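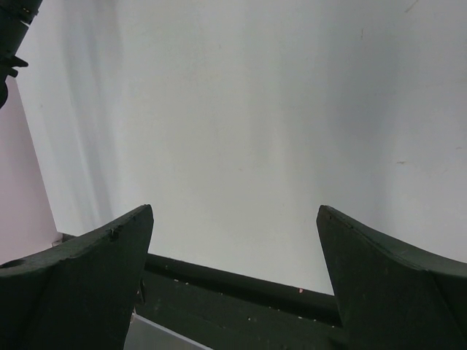

Se busca persona para traducir y maquetar — Coelho, editorial pequeña

Somos Coelho, editamos guías de viaje y cuadernos de senderismo. Dos títulos al año, a veces tres si hay suerte. Necesitamos a alguien que traduzca del portugués al español y que además se defienda maquetando. Las dos cosas, sí. Si solo haces una escríbenos igual, pero tienen prioridad los perfiles mixtos.

El encargo: la guía Hillura, 2000 líneas de fichas de rutas, más los textos de entrada de cada capítulo. Las fichas son repetitivas (desnivel, fuentes, transporte, dónde dormir). Los textos de entrada no, ahí hay que escribir bien.

Empezamos en febrero. Media jornada, 30 horas a la semana las primeras semanas y luego menos, segun vaya el calendario de imprenta.

Pagamos 800 euros al entregar la primera mitad y el resto al cierre. Factura o contrato por obra, lo que te venga mejor. Tu nombre va en la página de créditos.

Pedimos:
Español nativo o casi
Portugués leído sin diccionario al lado, variante europea
Haber maquetado al menos un libro entero — da igual el programa, pero nosotros abrimos los archivos en InDesign
Saber leer un mapa topográfico. En serio, el año pasado tuvimos que rehacer un capitulo por esto
Contestar correos en el día

Se valora: haber caminado por la zona, tener fotos propias, saber hacer índices toponímicos.

No hace falta título. Tampoco vivir aquí, se trabaja a distancia. Hay una reunión los lunes (Monday en el calendario compartido, está en inglés y no hemos sabido cambiarlo) a las 10, por videollamada. Dura poco.

Para presentarte: un correo con dos páginas traducidas de lo que quieras, original incluido, y un pdf de algo que hayas maquetado. CV corto, una página. Sin carta de motivación por favor.

Escribe a Hongmei Xu, que coordina la colección, y pon HILLURA en el asunto o se pierde entre las facturas. Contestamos a todo el mundo, aunque tardemos. La prueba, si te la pedimos, se paga aparte.

Abierto hasta cubrir el puesto.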